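Workshop notebook, Feb 6, 2018
6 min read
14 comments | 3 shares

Picking up from where the last entry trailed off (sorry, I got pulled away to fix the door sensor and never came back to finish the sentence). We're still on the kitchen set. Total demonstrations in the bin as of this morning: 2558. I threw out 56 of those after lunch and I'll get to why, because I'd like us all to be a bit stricter about it.

First the good news! The new episode recorder in Gellivness works. You press the left pedal, it starts, you press it again, it stops, and it writes the wrist video and the joint log into one folder with one clock. No more lining things up by hand with the beep. I was so tired of the beep. If you double-tap the pedal by accident it makes a tiny empty episode, and the loader chokes on those, so for now just delete anything that has no video in it before you sync. I'll put a check in when I get a minute.

The arm had one sulky moment before coffee where it refused to home. Power off, count to ten, power on, fine. I wrote it on the board too, so if it happens to anyone else please add a tick mark next to mine and we'll see whether it's a pattern.

Today's job was the metal cookware, and I have been putting it off for weeks. The plastic bowls were easy and the wooden spoons were easy, and then you put a shiny stainless pot in front of the wrist camera and everything you thought you knew about the picture goes out the window. The inside of the pot is a mirror, more or less. It reflects the lights, it reflects the arm, and it changes completely when you move the wrist a little to one side. The learner we trained on the March plan (the short one, just bowls) had never met anything like it and it shows. On the first tries it kept steering for the bright patches as if they were things it could grab. I'd have done the same if I'd only ever seen plastic.

So the plan for the week is lots of approaches over round steel things, from lots of angles, with the fingers open. Approaches first, grasps second. I know a few of you would like to go straight to grasps, and I get it, approaches are boring to drive. But the last stretch before contact is where it goes wrong, and I'd like that stretch to be very, very well covered.

Notes on driving, while I remember them:

Keep the fingers wide until you've settled. I catch myself closing early when I'm nervous about the rim, and then the learner picks up my nerves.

Come in at a slant. Straight down looks tidy but you lose the near rim behind the gripper, and the near rim is the one part of the pot the camera reads well.

Pause at the end. A real pause, a slow breath. Half of the episodes I threw out had no pause and the last pictures were a smear.

Move the other stuff around between episodes. Please! I found a run of 19 in a row where nothing on the table had shifted at all. They're fine as driving but they're nearly the same episode over and over, and I only kept a few.

About the tape. We're staying with the white wrap on both fingers. I tried going bare again last week and the dark fingers against the dark side of the pot were awful, I couldn't tell where the tips were on the monitor, and if I can't then I don't expect the learner to. The wrap does wrinkle and it does look a bit like a first-aid project, but it's matte and it's pale and you can always find it. Check it at the start of each session and redo it if it has started to lift. There's a fresh roll in the second drawer, under the cable ties.

The view I'd like people to aim for at the settle point has both fingertips showing, angled in toward each other with the opening of the pot between them, and enough rim along the bottom that you can follow the curve from one finger over to the other. It's fine if half of the inside goes nearly black and the other half stays light. It's fine if there's glare on the inner ring. Those are exactly the pictures we're short of.

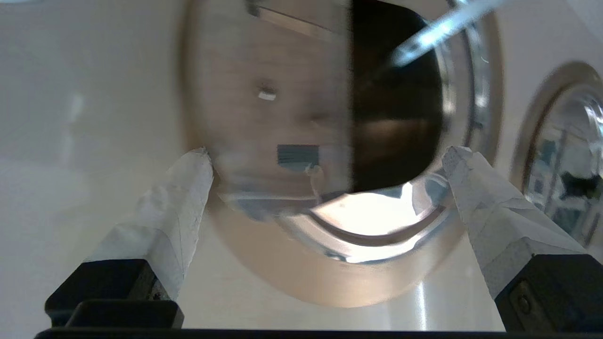
Labels

I changed my mind about these over the afternoon, so bear with me. We had been tagging everything inside a pot as "content" and I don't think it holds up for steel. With a bowl you can tell what's in it. With this, I sat with one still for ages trying to decide whether the small white rectangle on the light side was a label or just a reflection, and I couldn't call it. The gray-blue patch lower down I'm happier with, it looks like a sticker or a tag, and it has that thin white wire or string hanging off the corner. But happier isn't certain.

So, new tags. "Content" is for things you would bet your lunch on. "Glare" is for the bright stuff. "Unsure" is for all the rest, and please use it freely, I won't think less of you. The Śliwiński labeling sheet still has only the two old columns, so until I fix the sheet just type the word in the notes column. Spelling matters, the import is picky, all lowercase.

For clear things, like the slender see-through rod coming in over the top right, I made a separate tag too ("clear"). We have hardly any of those and they're murder to outline. Don't outline the whole thing. Put one point on the tip and move on with your life. The tip is brighter than the rest so it's not hard to find.

If a second round thing is partly in view on the right, tag it as "neighbor" and don't bother guessing if it's glass or metal. I want the learner to know it's there and leave it alone. That's all it needs for now.

What I threw out, and why

The 56 I mentioned. Most were the no-pause ones. Some were mine, from before the gain was turned down, where the white table blew out and took the rim with it. And there was a handful where I'd bumped the pot with a finger on the way in and then carried on as if nothing happened. I went back and forth on those. Bumps are real life and the learner should probably see some! But these had the bump and no correction after it, and I don't want to teach it that shoving a pot is part of the plan. If you bump and then back off and come in again, keep it. That's gold.

I moved the rejects to the Oltden drive under "cold" so they aren't gone, if somebody wants to argue with me.

Training

Kicked off a small run before leaving, on the steel approaches only, 446 episodes. It's a tiny set and I don't expect much, I mostly want to see if the loss does the same silly staircase it did on the bowls. If it does, the trouble is in the way Kekamus shuffles the batches, and the pots are off the hook. If it doesn't then I owe the pots an apology anyway for everything I said to them.

Somebody asked if we should just cut the lights to calm the reflections down. I'd say no, or at least not for everything. Kitchens have lights. What I would like is a mix, so let's do the next batch with the left lamp off and the one after that with both on, and write it on the episode card. The card has a box for it. The box is always blank. You know who you are (me, it's mostly me).

To do

- Import check for empty episodes
- Fix the sheet columns
- Order more pedal batteries, the left one is slow
- Matte pot for comparison, if anybody has an old one at home they don't love
- Find out why the joint log skips at the very start of an episode, it's short but it's always there
- Clean the wrist lens, with the cloth and not with a sleeve

The run is on the machine by the window, please don't reboot it. I'll look at it first thing and paste the curve in under this.

14 comments | 3 shares

Recent entries
Pedal wiring, second try
Bowls: which ones we kept and which ones cracked
Gellivness recorder, setup notes
Why the arm hums
Spoons, forks and the trouble with forks
Kekamus loader questions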